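Khunthong Kitchen Set
Simulated demonstrations for robot learning
By Dellport

Overview | What's included | Recording | Support

Khunthong is our simulated kitchen package for people who teach robots by showing them. You drive the arm, the recorder keeps every step, and the result is ready for training the same afternoon. We've been using it in-house since May and we love it!

What's included
- 3,000 recorded demonstrations, all driven by people
- 641 starting layouts
- The Pollon recorder, with replay and trimming
- A wrist view and joint positions for every step

Recording your own
Any gamepad will do. Open a layout, press start, and go. Pollon saves a take when you let go of the trigger, and a bad take can be thrown out with one button (you'll use it a lot on your first day, we all did). New operators get a warm-up of 100 short takes, which Efe Danladi put together after watching a few of us fumble with thin cutlery.
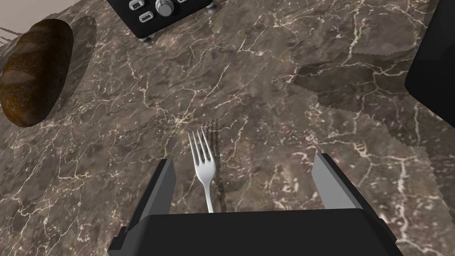 Flat items are where good demonstrations pay off most. Come down slowly with the fingers open, line them up on both sides of the handle, then close. Try a few different approach angles too – a policy that has only seen one way in tends to get stuck when the layout shifts.

Orathai Meesuk's notes on grasping thin objects come with the download, and they're well worth a read before you start.

Updated 2018-12-06
Questions about layouts: Siriporn Sitthichai, Dellport support desk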